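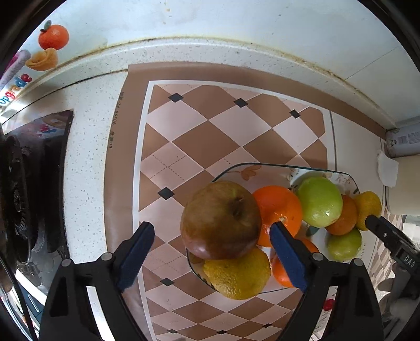

6 min read

Week 3 – Citrus in the home kitchen: buying, keeping, peel, juice
Notes for the evening group. Typed up fast from the board, so fill in your own gaps.

Before we start: reading for this week was the Serrano chapter on storage (Sofia Serrano, the photocopied one, not the book). If you missed week 2 get the notes on pectin from Ashwin Panicker, he has a clean copy.

1. What we mean by citrus

Botanically a berry with a leathery rind. Special name for it: hesperidium. You won't need to spell it.
Parts, from outside in:
– flavedo = the colored skin, holds the oil glands
– albedo = white pith, spongy, bitter, lots of pectin
– segments, each in its own membrane
– juice sacs (vesicles) inside the segments
– seeds, or none

Nearly all the kinds we cook with come down from a few wild parents: mandarin, pomelo, citron. Sweet orange is a mandarin and pomelo cross. Lemon is sour orange crossed with citron. Grapefruit = sweet orange and pomelo, fairly recent, Caribbean. They cross very easily, hence the mess of names at the market.

2. Color does not equal ripe

Biggest mix-up in last week's quiz sheets. Green skin on an orange can be perfectly ripe fruit. The orange color needs cool nights; in hot climates the chlorophyll stays put. Some oranges even go green again on the tree late in the season (regreening), and they're often sweeter by then.
Citrus does not ripen further once picked. Non-climacteric. Compare banana, pear, avocado. So a sour orange on Monday is a sour orange on Friday – leaving it out won't help.

What to go by instead:
– weight in the hand. Heavy for size = juice
– skin: fine-grained usually means thinner peel
– smell at the stem end
– no soft wet spots. Light brown scarring is fine, that's wind rub

Loose puffy skin is ok on a mandarin, bad sign on an orange.

3. Keeping it

Room temp: a week or so, less in summer. Benvinda Coelho asked about July kitchens. In real heat, go straight to the fridge.
Fridge drawer: several weeks for oranges and lemons. Mandarins less, thin skin, they dry out.
Enemies are drying and mold. A sealed bag stops the first and feeds the second. Bag left open a little, or a bag with holes.
Green and blue molds (Penicillium) get in through breaks in the peel. Pull out a moldy one right away, wipe down the ones it touched and use those first. Don't trim and eat – juicy fruit, the threads go further than you see.
Do not wash before storing. Wash before use, even if you're only after the inside, the knife carries whatever is on the rind.

Cut halves: face down on a saucer or covered, fridge, use in two or three days.

4. Peel

Oil is in the flavedo, mostly limonene. Flammable, by the way (candle demo, see if we have time).
Zest first, juice second. Everyone forgets once.
Waxed fruit: hot water and a brush, dry well. Unwaxed if you're making candied peel or marmalade.
Rub zest into the sugar with your fingers before the butter goes in. The sugar scratches the oil out and holds on to it.
Pith bitterness: blanch from cold, drain, repeat. Three times for grapefruit, two is enough for orange. Lemon somewhere between, taste it.

Freezing zest works. Flat in a small bag. Loses some smell after a couple months.

5. Juice

Room temp fruit gives more than cold fruit. Roll it on the counter with the palm first, breaks up some of the sacs.
Acid is mainly citric. Lemon and lime high, orange low, sweet mandarin lower still.
Navel orange juice turns bitter if it stands: limonin, forms slowly after squeezing. So drink navels fresh, and use Valencias if the jug has to sit overnight. This comes up in the exercise.

Heat kills the fresh smell before it touches the acid. Sauce too flat? Add the juice at the end, off the heat.
No aluminum pans for curd, you get a metal taste and a grayish color. Stainless or enamel.

6. Basic marmalade proportions (board copy)

695 g whole fruit, Seville if you find it
same weight of water to start, top up as it cooks
sugar: weigh the cooked pulp, then match it
seeds and extra pith in a cloth bag, in the pot, squeeze it out at the end – that's your pectin

Simmer peel till soft BEFORE the sugar. Sugar firms the peel up and it will never soften after.
Set point 104–105 C (220 F). Check with a cold saucer too.
Catarina Caldeira's batch came out runny: stopped at 101 C, I think. It can be reboiled.
Let it stand ten min before potting or the peel floats.

7. Exercise for next time

Buy two oranges of the same kind from different shops. Weigh each whole. Juice, weigh juice. Work out the percentage.
Worked case: orange 300 g, juice 142 g. 142 / 300 = 0.473, so 47%. That's decent.
Write down the price per kilo of fruit and then price per kilo of juice. Teh second number is the one to compare.
Leave a little of the juice in the fridge overnight and taste again. Bitter or not? Note the variety if the shop tells you.

Half a page, handwriting fine. Simão Amaral is collecting them at the door.

Next week: vinegar, and why we don't swap it one for one with lemon.

Contact: Moreira Evening Kitchen Course, office | © Moreira | Back to top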